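How to pack away the odds and ends drawer

Every house has one. Ours is the third drawer down, and it has not closed properly since we moved to Ellwood. If yours has reached the stage where you have to flatten the contents with a ruler to get it open, set aside an afternoon and follow along.

Step 1. Tip it out
All of it, onto the kitchen table. Put down a cloth you don't care about, as there will be crumbs. There will also be a key. Do not try to work out what the key opens.

Step 2. Sort by where you'd look for it
Most guides tell you to sort by type. I did that once and spent 20 minutes deciding whether twine was stationery. Ask instead which room you would swear in while searching for the thing, and send it there.

Step 3. Box the soft stuff
Cloths, spare insoles, odd socks and the like do better in a small open carton than in a drawer, where they find the runners and jam them. Put bulky bundles at the back and anything you reach for weekly at the front.

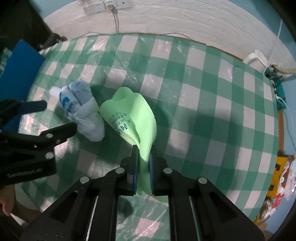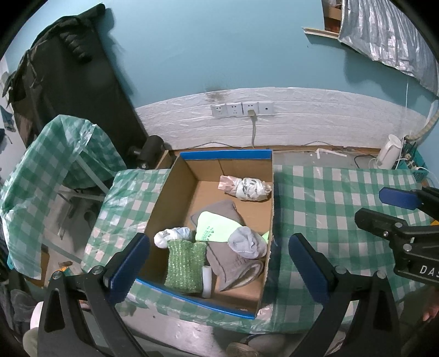 Second photo: soft bits in the carton, green scrubbing pad at the front.

Step 4. Deal with the paper
Warranties for appliances you no longer own can go in the recycling. So can takeaway menus, even the favourite ones. Macarena Vergara, my neighbour, kept 50 of them and still ordered the same noodles.

Step 5. Label it, sort of
Masking tape and a marker will do. Avoid the word "misc", or you'll be doing this again by September – I speak from experience.

Step 6. Put back less than you took out
Leave a hand's width of empty drawer. It will fill up by itself. The key goes back in too.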